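Drandemstead Community Pantry Group
Minutes of the meeting on plates, table covers and the doughnut table
Last updated: 18 August 2018
Reading time: 4 min
12 shares · 3 comments

Present: the kitchen group, the table group and two guests from the Adebisi hall. Apologies were received from the storeroom group.

1. Minutes of the last meeting

The minutes of the June meeting were read and accepted with one correction. The hall was booked until the evening, and the minutes had said until noon.

2. Plates

The kitchen group reported on the plates for the autumn open day. The present stock is 228 plates, of different sizes and with many chips. The group proposed to order 200 new ones, all round and of one pale color, so that they can be mixed on any table. It was asked whether white would be easier to replace later. The kitchen group answered that the light lavender rim looks well on green, and that the supplier, Clendulix, keeps this line in stock.

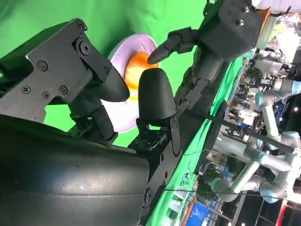

Item 2: round plate with pale rim, on green.

After some discussion the meeting agreed to the order. The old plates with chips will be taken out of use before the open day. The good ones stay in the lower cupboard. The table group asked that the new plates be stacked in low piles, as the high piles were difficult to lift last year.

3. Doughnut table

The table group explained its plan. Each plate on the doughnut table is to carry one orange and white doughnut, placed near the side, and the middle of the plate stays free for the small name card. One more doughnut may be put beside the plate as decoration. Two members found that food directly on the table cover is not so nice. The table group will use the display doughnuts for this purpose, and these are not to be eaten.
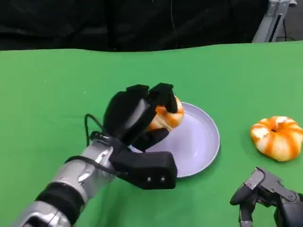 Item 3: one doughnut on the plate, one to the right of it.

It was agreed that the display doughnuts and the real ones must be kept in separate boxes, and that the boxes must be labeled on the lid and also on the short side. The table group will write the labels. A proposal to use chocolate doughnuts in place of the orange and white ones was not supported.

4. Table covers and background

The bright green for the tables was accepted at an earlier meeting and was not discussed again. The question today was the back of the hall. The black curtain makes the colors on the table stronger, and most members liked it. One member said that it makes the hall dark for older visitors. The guests from the Adebisi hall offered two standing lamps on loan. The offer was accepted with thanks.

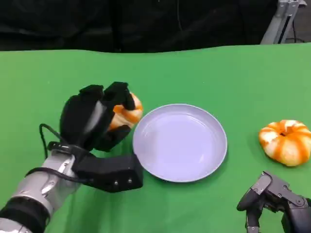 The lamps will stand at the two ends of the row and not between the tables, where the visitors pass with their plates. The table group also asked for clips, so that the covers do not move when people lean on them. The kitchen group has a box of clips which can be used. The covers should be pulled straight one time more just before the doors are opened.

5. Storage

The storeroom group had sent a written note. The shelves from Storance have arrived and one of them has a bent foot. The supplier will be asked for a new foot. Until then this shelf must carry only napkins and paper cups. There are 1,000 napkins in the storeroom, and no new order is needed.
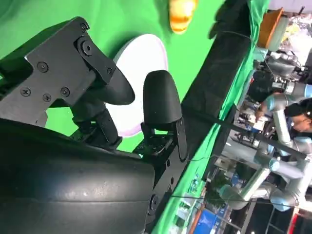
Where do the plates go after the open day?
They go back to the kitchen first, are washed and dried, and are then put on the middle shelf in the storeroom, with a sheet of paper between each plate and the next.

6. Money

The balance stands at 1,021 dollars before the order for the plates. The meeting approved the payment. The receipt is to be put in the blue folder in the office.

7. Other matters

The tap in the small kitchen is dripping again. The hall office will be informed.
The key for the side door was returned.

Next meeting: after the open day, in the small room. The date will be sent by e-mail.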